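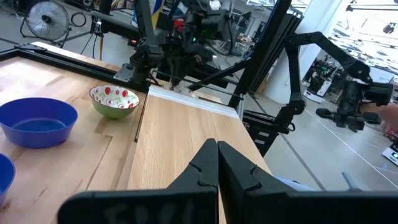
For the past month I have been testing whether the wrist camera alone is enough to train a bowl-stacking policy, or whether we need the overhead view as well. I expected the overhead view to matter a lot. The wrist camera on this arm sits close to the fingers, so they are in every image it records, and a lot of what is left over is background. With the two blue bowls and the smaller green one on the left side of the table, the camera also takes in the floor fan, the benches by the window and the other two arms. I wanted to know how much of that the policy was using.

The task is simple. Pick up the green bowl and put it inside a blue one. I recorded 254 demonstrations by teleoperation and trained three versions of the same network. One got the overhead camera and the wrist camera. One got only the wrist camera. The last got only the wrist camera, but with random crops and heavy color changes applied during training. Everything else stayed the same, including the number of training steps and the way the actions were cut into chunks.

Each version then got 60 trials. I set the bowls out from a printed list of start positions so that all three faced the same layouts. A trial counted as a success if the green bowl ended up inside a blue bowl and the gripper had let go. If the bowl tipped over or landed on the rim, that was a failure, even when it slid in afterward. I went back and forth on that last rule and kept it because it was easier to score.

The two-camera version failed 13 times. The plain wrist-only version did clearly worse, and most of its failures came before it touched anything. It would head for the wrong part of the table, stop above bare wood and close the fingers. The wrist-only version with crops and color changes also failed 13 times. I rescored all of its trials from the recordings the next day and got the same number.

I don't want to read too much into a tie. Sixty trials is not many, and the two versions failed on different layouts. The two-camera one had trouble when the bowls were close together and the arm blocked the overhead view. The wrist-only one had trouble when the green bowl started outside its first view, so it had to go looking. It has no memory beyond a few frames, and if it looked the wrong way first it often stayed there.

The part I found more useful was a side test. On a Sunday afternoon I moved the fan, put a sheet over the nearest bench and ran a short set of trials again with the plain wrist-only version. It got worse right away. The version trained with crops did not change in any way I could see. I take this to mean that the plain version had learned the room to some degree and was using it to work out where the arm was. It already gets the joint angles as an input, so it had no need to do that, but the network will use whatever is easiest.

Two problems with the setup. I did all the demonstrations myself, and I tend to approach a bowl from the same side. I also recorded most of them in daylight. The window is bright enough to wash out part of the wrist image at certain hours, and I did not keep track of which demonstrations that affected. Next time I will log the exposure value with each one.

The next round will use the same three versions with a second person recording half of the demonstrations. I also want to try masking out the fingers to see if the policy needs them in view. My guess is that it does, at least for the last few inches before the grasp. I'm keeping the bowls as they are for now so the numbers can be compared, and I will post the start position list when I have cleaned it up.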